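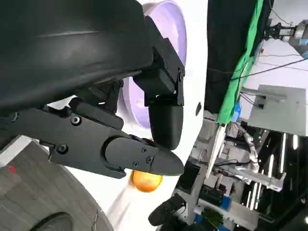

그리퍼 손가락 끝. 작은 나사들이 이번 글의 주인공입니다.

요 며칠 계속 손가락만 들여다보고 살았어요. 사람 손가락 말고 로봇 손가락이요 ㅎㅎ 우리 셀 이름은 렐라(Lela)인데, 지난번에 케이블 정리한 얘기를 올렸더니 Hazel Begay 님이 "그리퍼 나사는 얼마나 자주 봐요?" 하고 댓글을 남겨 주셨더라고요. 답글로 쓰다가 너무 길어져서 그냥 글로 옮깁니다.

일단 저는 그리퍼를 닫은 횟수로 관리해요. 날짜로 하면 바쁜 주랑 한가한 주가 너무 달라서 의미가 없더라고요. 로그에서 닫힘 명령을 세다가 909회가 되면 멈추고 점검합니다. 왜 하필 909냐면, 5월에 끝부분 커버가 처음 흔들리기 시작한 게 딱 그 숫자였어요. 과학적인 근거는 전혀 없고 그냥 그날의 충격이 커서요...

점검 순서는 별거 없어요. 팔을 정비 자세로 보내고, 비상정지 누르고, 전원 내리고, 손가락을 손으로 살살 흔들어 봅니다. 여기서 달그락거리면 나사부터 봐요. 끝부분 커버 나사는 정말 작아서 드라이버를 꼭 수직으로 세워야 해요. 저는 처음에 비스듬히 돌리다가 머리를 하나 뭉개 먹었고, 그거 빼는 데 오후를 다 썼어요. 나사 고정제는 이쑤시개 끝에 살짝만! 많이 바르면 관절 쪽으로 흘러들어가서 더 큰일 납니다. 바른 다음엔 하룻밤 그대로 두고요.

그다음이 청소인데 이게 은근 오래 걸려요. 마른 붓으로 링크 사이를 훑고, 보풀 없는 천에 알코올을 조금 묻혀서 패드 면만 닦습니다. 고무 재질이면 알코올을 오래 대고 있지 마세요. 압축 공기는 예전에 썼다가 먼지가 안쪽으로 들어가는 바람에 이제 안 써요. 아참, 분해할 때 나사는 자석 접시에 놓인 자리 그대로 두세요. 길이가 다른 게 섞여 있는데 눈으로는 구분이 안 가요 ㅠㅠ

조립이 끝나면 영점을 다시 잡습니다. 손가락을 완전히 닫은 위치를 0으로 저장하고, 열고 닫기를 36번 돌려요. 그동안 저는 커피 한 잔 내려오고요. 돌아와서 닫힘 위치가 처음 값에서 밀려 있으면 처음부터 다시. 지난번엔 거의 76분을 이러고 있었네요.

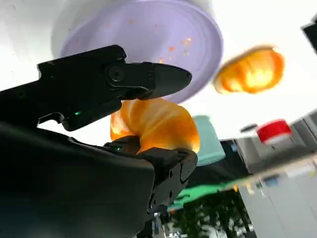 파지력은 제일 마지막에 맞춰요. 크루아상처럼 결이 있는 모양은 어디를 잡느냐에 따라 닫히는 폭이 달라지니까, 저는 폭을 고정하지 않고 전류 제한을 낮게 건 다음 한 단계씩 올립니다. 들어 올려서 6초 버티면 그 값에서 딱 한 단계만 더. 욕심내서 두 단계 올리면 그때부터 물건 자국이 걱정되기 시작해요. 접시 위로 옮기는 동작도 처음엔 속도를 확 낮춰 놓고 보고, 괜찮으면 그때 원래 속도로 돌립니다.

참, 설정값은 바꾸기 전에 꼭 백업하세요. 저는 Gunnlaugur Kragh 씨한테 이 얘기를 몇 번이나 듣고도 한 번 날려 먹었어요. 지금은 파일 이름에 닫힘 횟수를 붙여서 저장하는데 나중에 찾기 정말 편합니다!

다음엔 손목 쪽 카메라 브래킷 조이는 얘기를 쓸까 해요. 거기도 나사 때문에 할 말이 많거든요. 혹시 끝부분 커버에 쓸 만한 짧은 육각 드라이버 아시는 분은 댓글로 좀 알려 주세요. 지금 쓰는 건 손잡이가 너무 두꺼워서 자꾸 옆에 걸려요.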